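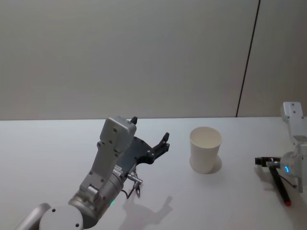 Foto: Nelto / Sofia Drakos

NOTA DE PRENSA

El vaso de papel blanco pide la palabra: Nelto presenta Vuvia, una línea sin logotipo, sin frase motivadora y sin dibujo de granos de café

Viernes, 28 de febrero de 2020. Nelto, fabricante de menaje desechable para oficinas y cafeterías, anuncia la salida al mercado de Vuvia, una familia de vasos de papel que se distingue por no llevar nada impreso. La empresa ha tardado 12 meses en llegar a esta conclusión y asume las bromas que correspondan.

El vaso es blanco por fuera, se ensancha desde la base hasta el borde enrollado y se sostiene de pie sobre una mesa, virtud que el sector suele dar por supuesta hasta que alguien apoya el codo cerca. En un catálogo que llegó a reunir 341 diseños, entre hojas de otoño, copos de nieve y un flamenco de triste recuerdo comercial, Vuvia ocupa una sola página.

"Nos pasamos años preguntando a los clientes qué querían ver en el vaso. Un día les preguntamos qué veían, y casi todos contestaron que el café", explica Gervasio Lucero, director de producto de Nelto. "Fue una reunión corta y algo dolorosa para el equipo de ilustración."

El equipo de ilustración, por cierto, sigue en la casa. Ahora se ocupa de las cajas, que se sirven en formato de 2000 unidades y sí llevan dibujo - muy pequeño, en una esquina, después de una negociación larga.

El borde enrollado fue el punto que más discusiones provocó. Latifa Gaber, responsable de calidad, defendió desde el principio un perfil algo más grueso que el de la gama anterior. "La gente muerde los vasos. Lo hace en las llamadas largas, sobre todo en las que podrían haber sido un correo", señala. La versión definitiva es la séptima y se fabrica en la planta de Hirkaleo, donde trabajan aproximadamente 45 personas.

Vuvia se ofrece en tres tamaños: pequeño, mediano y grande. La propuesta de bautizarlos con nombres italianos fue retirada por su propio autor antes de la votación.

Los distribuidores podrán hacer pedidos desde hoy y las primeras entregas están previstas para abril. Las tapas se venden aparte, también en blanco. Para quienes echen de menos el flamenco, quedan existencias. Muchas.

Contacto para medios
Fotis Vlachopoulos
Departamento de Comunicación, Nelto
Muestras disponibles previa petición (vacías)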